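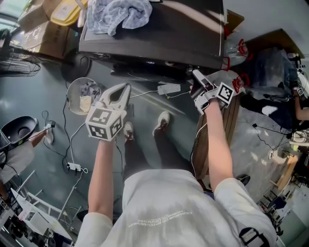
Both grippers up before a run, cube on the left one, flat tag on the right.

Re: [wondska-dev] pose jumps when the left gripper turns over

Hi Jad, hi all,

Sorry for the slow answer, I wanted to go through the logs before I said anything silly on the list. Quoting your bit so people can follow:

> On the Drorerville recordings I keep getting a flip in the left
> gripper pose. The track is smooth, then the orientation snaps over
> for a few frames and comes back. The right one is fine for
> position but drops out a lot. Is this the filter or the detector?
> I've tried turning the smoothing up and it only makes the
> snap longer.
> Jad Hijazi

It's the detector, or more exactly what we do with the detector output. I replayed one of your sessions (583 frames, the short one) and the flips all fall in stretches where we only get a single face of the cube. One small square seen nearly head-on has two pose solutions that fit almost equally well, and our code takes whichever has the lower pixel error, even if the other one is much closer to where the gripper was a moment ago. So please put the smoothing back where it was! You're just smearing a wrong answer over more frames.

I have a patch on the Tavares branch that does two things. When two or more faces are visible it solves for the whole cube at once, using all the corners together. When there's only one, it keeps both candidates and picks the one that agrees with the predicted orientation. If neither is close it reports no pose, and the planner holds the last target (up to 300 ms, then it gives up and marks the segment bad). On your session that took care of all the flips but 2, and both of those are right at the start, before there's any history to predict from.

The right gripper is a different story. With a flat tag on the side you lose it as soon as the wrist rolls away, and no amount of clever code brings back a tag the camera can't see. I'd put a cube on that one too. If you do, remember to redo the offset from the cube to the fingertips, the config still has the old numbers and Skarkanier will happily load them without a word.

One more thing, the exposure is locked in your config but set pretty long. Try halving it and see if the fast parts get better. I haven't tested that myself so take it as a guess.

Can someone with a different camera try the branch before I merge? I'd like it in for September.

Maricica

Comments

tooltip_tom: Ran the branch on our old logs, frame 364 used to blow up every time and now it's clean. Thanks!

Jad Hijazi: Smoothing is back to default. Will print a second cube tonight.

klara_b: Could the "no pose" case log a warning? I spent a whole morning thinking my planner had hung.

Maricica Toma: @klara_b yes, good idea, adding it.

Last updated: September

Contact the list owner | Copyright Wondska list archive | Back to top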